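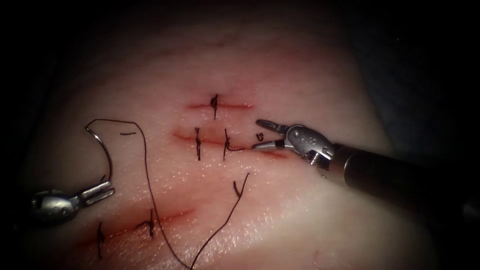 So the man who robbed me was polite, and I want to get that out of the way first, as my sister gets mad every time I bring it up. She says I make it sound like he was returning a library book. But he said "ma'am" and he said "please," and he had the hood of his jacket pulled so tight I could see one eye and most of a nose.

I was working nights at the front desk of the Varela Motor Inn, on the Fiden side of Prinmont, where the highway comes down off the hill and everybody's brakes squeal. It was a good job if you liked crossword puzzles. We had nine guests that night and eight of them were asleep, and the other one kept calling down about the ice machine (it was broken, it had been broken since July, there was a sign on it). When the door chimed I thought it was him coming to complain in person, so I had my ice machine face on.

"Ma'am," said the hood, "I need what's in the drawer, please."

I laughed! I still can't explain that. It just came out, a big honking laugh, and he took a step back like I'd thrown something at him. Then he put his hand in his jacket pocket and pushed it forward so there was a shape under the cloth, and I quit laughing and opened the drawer.

There was $62 in it. People paid with cards by then, and the day manager had already made the drop. I put it all on the counter, the ones and the fives and a twenty with a phone number written on it in green ink. He looked at the pile and I swear his shoulders dropped.

"Is that all of it?"

"There's some quarters," I said.

He didn't want the quarters. He started to pick up the money, and then he stopped and counted, wetting his thumb and everything, and slid some of it back across to me. Twenty-two dollars. He kept 40. Then he said "sorry, ma'am" and walked out, and the door chimed again, and the phone rang, and it was the man in room 9 about the ice. 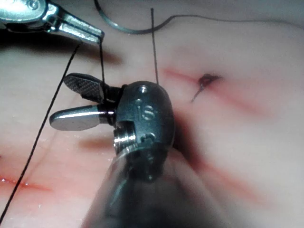

I told him I'd been robbed. He said he was sorry to hear that, and then there was a long quiet on the line, and he asked if the machine on the second floor was working.

The police came pretty fast, two of them, a tall one and one with a cold. The tall one wrote 12/24/21 at the top of his form and shook his head at it, and I said I know, tell me about it. They wanted height and weight and shoes. I'm terrible at that stuff. I said medium. I said medium for all three, and the one with the cold wrote it down and blew his nose. I could have told them all about the voice, but there wasn't a box for that on the form.

What I didn't tell them right away was the bus ticket. It had been stuck in the bills he slid back, folded in half, and I found it when I went to put the money away. Zadivel Lines, one way to Fiden, punched that afternoon. And on the back, in pencil, somebody had added up a column of numbers and come out 40 short.

I stood there with it in my hand while the two of them looked at the parking lot with their flashlights. I thought about the hand in the pocket. I thought about how the shape had looked a little bit like a gun and a lot like two fingers — but I hadn't known that when I was standing there, and my knees hadn't known it either. They were still going. I had to lean on the key rack.

Then the tall one came back in and clicked his pen.
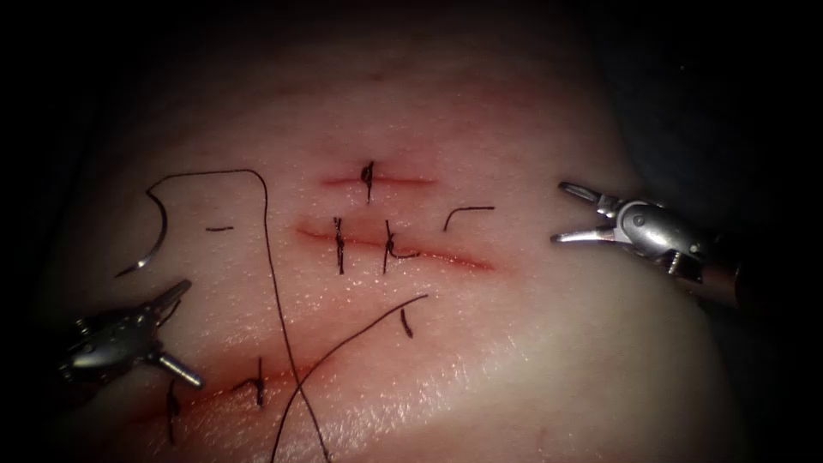 "Did he leave anything behind?"

"A bus ticket," I said. "It was in with the money he gave back."

I handed it over. He put it in a little bag and wrote on the bag, and I felt sick, and then I was mad that I felt sick. My sister says that's the part I should tell people, the part where I did the right thing, and she doesn't get why I always rush through it.

They never called me about it. I worked there until spring. Some nights the door would chime and I'd have my hand on the drawer before I looked up, and it would be a trucker, or a couple with a baby, or once just the wind pushing at the door, which never did latch right. I left a note for the day manager about the latch and she taped it up next to the one about the ice.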